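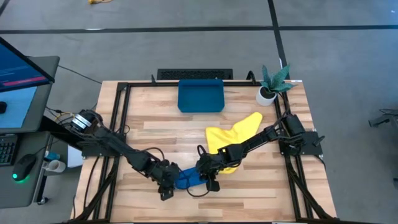 Bujar Milošević asked me before I began whether the cloths really need their own line on the sheet, and I told him yes, the cloths gave us more remarks than the cables did in June. He was not convinced. He thinks a cloth is a cloth and the checklist should stay on one page.

Work table and surroundings, Dastau room
Checked by: Uchenna Briggs
Date: 22 August 2008

1. Table top
Condition of the planks: OK
Comment: Pale wood, please oil it only with the Delić oil and not with the one from the kitchen. I passed my hand over the whole surface and I felt no splinters.

2. Black frame around the table
Bolts tight: OK, one exception
Comment: One bolt at the back rail turned by hand. I tightened it. Look at it again at the next check.

3. Cloths, blue and yellow
Clean: OK
Edges whole: to be followed
Comment: The yellow one has a loose thread on one hem, 9 cm long. I did not cut it. Cloths must go to the wash every 48 hours, and this was not written down last week, so I can not say if it was done.

4. Blue tray
Cracks: none
Empty at time of check: yes
Comment: It should stay near the back edge. Please do not put cups in it.

5. Cables
Damage to the cover: none found
Free path on the floor: NOT OK
Comment: Cables are hanging down at the side of the table and a foot can catch them. We have clips from Drostau in the drawer, 6 pieces, which should be enough for the right side. For the left side I must order.

6. Plant
Pot stable: OK
Comment: The plant stands on the table in the corner with a cable behind it. When you water it, take it to the sink first and let it drip. Bujar says it gets very little water anyway. I would still prefer it on the window shelf.

7. Computer place
Screen stands firm: OK
Comment: No remarks.

8. Fire extinguisher by the door
Seal: OK
Comment: Widolus inspected it in June, the label is readable.

Open points: cable clips (item 5), thread on the yellow cloth (item 3), wash list to hang beside the door. The budget for small repairs is 1,000 for the year and none of these needs more than a little of it.

Signed, U. Briggs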